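5. Ihr erstes zweisprachiges Bilderbuch anlegen

Schön, dass Sie bis hierher gekommen sind! In den vorigen Abschnitten haben Sie Flerkis eingerichtet und Ihr Konto bei Uneder freigeschaltet, und nun geht es endlich an das Buch selbst. Nehmen Sie sich dafür ruhig einen freien Nachmittag und eine Kanne Tee, denn gerade beim ersten Mal möchte man doch alles ausprobieren (und das sollen Sie auch!).

Als Beispiel begleitet uns durch das ganze Kapitel die Geschichte »Satti und der Markt von Harar«, die Sie im Ordner »Vorlagen« finden. Sie hat 1.793 Wörter in beiden Sprachen zusammen und lässt sich gut an einem Stück lesen.

5.1 Sprachen und Format festlegen

1. Öffnen Sie Flerkis und wählen Sie im Menü »Buch« den Eintrag »Neu, zweisprachig«.

2. Tragen Sie die Erstsprache ein, also die Sprache, in der Sie Ihre Geschichte geschrieben haben oder in der Sie sie zu Hause erzählen.

3. Wählen Sie die Zweitsprache. Bei Sprachen mit eigener Schrift, etwa Amharisch oder Arabisch, erscheint darunter ein Feld für die Schriftart. Lassen Sie zunächst die Voreinstellung stehen.

4. Bestimmen Sie das Format. Für kleine Kinderhände hat sich das quadratische bewährt, für das Vorlesen in der Gruppe eher das große Querformat.

5. Bestätigen Sie mit »Anlegen«.

Hinweis: Das Format können Sie später noch ändern, die Seitenumbrüche müssen Sie dann allerdings von Hand durchsehen.

5.2 Text einfügen und verteilen

1. Kopieren Sie den Text der Erstsprache in das linke Feld und die Übersetzung in das rechte.

2. Setzen Sie in beiden Feldern an jeder Stelle, an der umgeblättert werden soll, eine Leerzeile.

3. Klicken Sie auf »Abgleichen«. Flerkis stellt nun die Abschnitte nebeneinander und markiert orange, wo einer übrig bleibt.

4. Lesen Sie alles einmal laut, am besten in beiden Sprachen. Wenn Sie selbst nur eine davon sprechen, bitten Sie jemanden aus der Familie oder der Nachbarschaft dazu, das macht zu zweit ohnehin viel mehr Freude.

Achtung: Ein Buch darf insgesamt höchstens 2.000 Wörter enthalten, beide Sprachen zusammengerechnet. Was darüber hinausgeht, wird beim Speichern nicht übernommen. Bewahren Sie Ihren Text deshalb immer auch als eigene Datei auf.

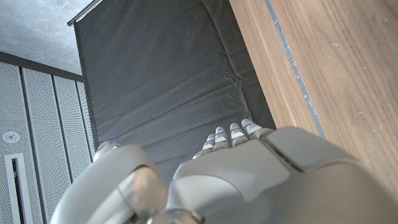 Kann ich die beiden Sprachen auch auf getrennte Seiten setzen?

Wählen Sie unter »Seite« die Einstellung »Gegenüber«, dann steht die Erstsprache links und die Zweitsprache rechts.

5.3 Probedruck bestellen

1. Öffnen Sie »Vorschau« und blättern Sie das Buch von vorn bis hinten durch, auch den Umschlag und die Widmung.

2. Prüfen Sie die Schreibweise aller Namen. Bei Namen, die aus einer anderen Schrift übertragen wurden, schleichen sich gern zwei Fassungen ein.

3. Wählen Sie »Probedruck« und geben Sie Ihre Lieferadresse an.

Hinweis: Der Probedruck trägt auf der letzten Seite einen Vermerk, der in der endgültigen Ausgabe entfällt.

Weiter mit Abschnitt 6: Widmung und Umschlag gestalten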